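Progress report, second period
Project: Gripper comparison for mixed electrical parts
Prepared by Oana Ursu for the Vaven equipment fund
September 11, 2022

1. Where we are

The grant covers a side-by-side trial of two finger designs on a two-arm bench cell. The parts are the ones our repair and parts recovery line handles most: circuit boards, wire harnesses and small solenoids. In the first period we set up the cell and wrote the test procedure. In this period we ran the first full block of trials with the plain parallel fingers, which we call the Gradis set, and started on the softer padded set from Oprea.

The Gradis block is complete at 129 trials. The Oprea block stands at 80 and will be finished in October. Numbers for the second set should be read as partial.

2. Boards

Boards were the parts we expected to be hardest, and they were. They have uneven outlines, parts standing up at different heights and very few flat edges a finger can close on. The procedure allows a grip on the bare board edge or on a tall, sturdy part, and it does not allow a grip on the white connectors. In the first period we cracked two connectors by closing on them, and we do not want to repeat that.
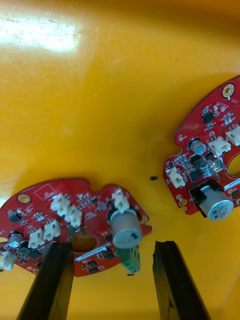
Figure 1. Red boards in a yellow bin, from the wrist camera, with the gripper fingers open.

The wrist camera is the main tool for choosing the grip point. It shows the connectors and the large capacitors well enough for the operator to plan the approach. Glare from the glossy bins is still a problem. When a bright patch falls across a board edge, the operator loses the edge and has to back off and come in again. We tried turning down the exposure, but then the dark fingers were hard to tell from the black chips. A matte liner has been ordered for the bins, and we will run a short check with it before changing anything in the main trials.

Finger wear is being logged from this period on. The tips pick up chips from contact with board edges and bin floors. So far we have not seen wear change the result of a trial, but the log only covers a few weeks.

3. Wire harnesses

Harnesses went better than planned. The first procedure told the operator to grip anywhere along the bundle, and results were poor: single wires slipped out, and the loose ends dragged over the bin rim. We changed the rule so that the grip is made at a bound point wherever the harness has one.

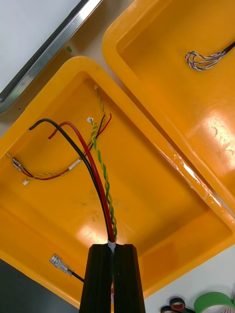
Figure 2. Grip on a wire bundle at the white band, with the leads spread out above the fingers.

With the new rule, dropped harnesses fell from 8 in the early trials to one in the same number of later trials. The cost is time. Finding the band takes longer than closing on the nearest wire, and some harnesses have no band at all. For those we fall back on the old rule and mark the trial separately.

Thin twisted pairs remain a weak point for the Gradis set. The fingers close fully, but a single pair can slide along the face. Early results with the padded Oprea set look better here — we would like the full block before saying more.

4. Layout and cameras

The cell layout has settled. Part types are kept in separate bins on the left and right of the table, with a steel tray in the center. A fixed camera covers the table and is used for timing and for checking disputed trials. The wrist cameras are used for the grip itself.

We looked at replacing the present arm controller with the Bevow unit named in the original proposal. The bench test of that unit showed a lag of 105 milliseconds between the hand control and the arm, longer than our operators are used to. We have kept the present controller for both blocks so that the finger results can be compared.
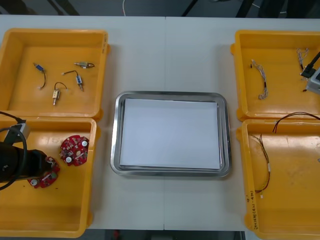
Figure 3. The table from the fixed camera, with solenoids and boards at left and harnesses at right.

Radu Barbu read a draft of this report and asked that the controller be kept out of the comparison altogether, even as a side test, until both finger sets are done. He also thinks the solenoids need more trials than the boards, as the bodies are small and a slight change in angle decides whether the grip holds. We agree on the first point. On the second, we have added some extra solenoid trials to the Oprea block and will repeat them with the Gradis set if time allows.

5. Budget and next steps

Spending is within plan. The bin liners and a spare pair of fingers were paid for from the consumables line. The money set aside for a second controller has not been used, and we ask to carry it over.

For the next period we plan to finish the Oprea block, run the liner check, and send the trial log for both finger sets with the October report.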